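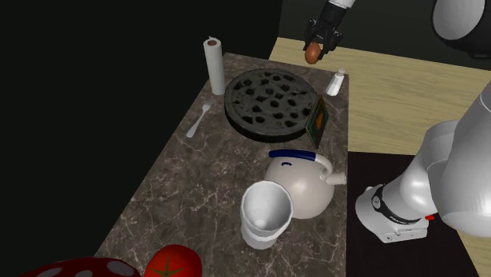 Section 9. Before You Order: Arm, Gripper and Budget

Read this section before you send Lindqvist any money. Refunds exist, but the form is long and Ignacio Doucet reads every line of it.

9.1 Planning the purchase

1. Write down what the arm will pick up. "Kitchen things" is not a list. An egg, a fork and a teapot are a list, and they ask for three different kinds of patience from a two-fingered gripper.

2. Build the counter in the Vikilska simulator first. Put the clutter in. Everyone's arm does beautifully on a bare counter, and no one has ever owned one. A trivet, a salt shaker and a paper towel roll will do for a start.

3. Try the egg early. Simulated eggs are free.

Note: The simulator license runs for 30 days. The clock starts when you install it, so don't install it the night before vacation.

4. Check the room the arm itself needs. Buyers measure to the gripper and forget the rest of the arm, which has joints and sticks out. Leave 12 inches clear beyond the widest position you plan to use.

5. Choose the gripper last. The Tustau two-finger model is priced at $1,696, cable included. The mounting bolts are a separate line on the order form. We have raised this with Sales.

CAUTION: A clean run in the simulator is not a load rating. Check the weight of your heaviest item, full, against the table in the arm's data sheet. Teapots get heavier with tea in them.

9.2 Filling in the budget sheet

6. Enter the arm, gripper, mount and controller on separate lines. A single line reading "robot" will come back to you.

7. Add spare finger pads. You will want them by September.

8. Add a line for breakage. If your purchasing office objects to buying eggs under "test equipment," try "consumables."

9. Send the sheet to Soledad Okafor at the Grullesano office for a quote. Attach your saved simulator layout. Quotes made without one are padded, and she will tell you so.

Note: Prices in this section were checked on Thursday, April 2, 2020. Freight is quoted separately and has moods of its own.

For bolting down the base, go to Section 10.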